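What Two Dials Can Do: Making a Shared Microwave Easier to Use

Household Design Studio, final project report
Project Vidar

Why we picked a microwave

Our assignment was to choose one appliance that people use without thinking and to study it for a whole term. Other groups went for coffee makers and washing machines. We took the microwave in the shared kitchen at Gornarora, our residence hall, and we have not regretted it for a minute! Almost every resident uses it, most of them have never looked at it closely, and everybody has an opinion about it once you ask.

The starting question was simple. Can a person who has never used this microwave, and who can't read the writing on it, heat a bowl of soup on the first try? The labels are in Chinese, and a lot of the people on our floor don't read Chinese. Two members of our group do, which helped us a great deal in the first week, but it also meant they kept solving problems for the rest of us before we had noticed them. After that we made a rule that they had to keep quiet during trials.

How we worked

We kept a paper log on the kitchen door through October and November. Residents wrote down what they heated, which power level they thought they had chosen, and how long they set it for. By the end we had 1,642 entries, and 1,464 of them were complete enough to use. We were hoping for a few hundred, so this was a wonderful surprise (and a lot of typing).

We also ran sit-down trials with 30 residents, one at a time, mostly on Friday evenings when the kitchen was quiet. Each person got a mug of water and a bowl of cooked rice and was asked to warm both. We didn't help. We wrote down where their hand went first, whether they turned a dial back, and anything they said out loud.

Getting to know the appliance

Before any of the trials we spent an afternoon just learning how the thing is put together, with the door wide open and the plug out of the wall.
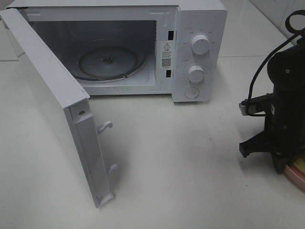
Everything is run by two round dials, one over the other. The upper one sets the power, with its levels printed in an arc, and the lower one has its own ring of very small marks. Our testers liked the dials themselves. Turning something feels natural, and several people told us they preferred it to a keypad. What slowed them down was the printing. It is small and gray on a white panel, so even the residents who read Chinese leaned in to see it.

The turntable got more attention than we had planned. When the glass plate goes back after washing, it has to rest properly on the hub in the middle and on the roller ring. We added a question about this to the log in the second week, and the answers were great fun to read. Many residents had never lifted the plate out at all. A few had, and then weren't sure how it went back.

What we made

Our first label set used color bands. It looked good on the desk and confused people in the kitchen, where they took red to mean "off." The second set used little drawings of food, and testers spent too long deciding if their dinner counted as a potato. The third set is the one we are proud of. It has plain words in large dark type, "low" through "high" for the upper dial, and minutes in big numerals for the lower one. We cut it from Altix matte label film, which peels off cleanly, so the original printing can be uncovered again at any time.

We also wrote a half-page card on taking out the plate, washing it, and setting it back in place. It hangs on a hook beside the fridge.

What we found

With the third labels, testers hesitated far less over the upper dial, and they talked less too, which we took as a good sign. Rice is still hard. People guess too long, and no label we tried changed that.

Next steps

Residents at Triantafyllou, the hall across the courtyard, have asked for a set of their own. Their microwave has buttons, so we will need to start over with the layout, and we can't wait. We would also like to test a raised version of the labels that can be read by touch. The log sheets and all three label designs are in the studio cabinet, second drawer, for any group that wants to pick this up in the spring.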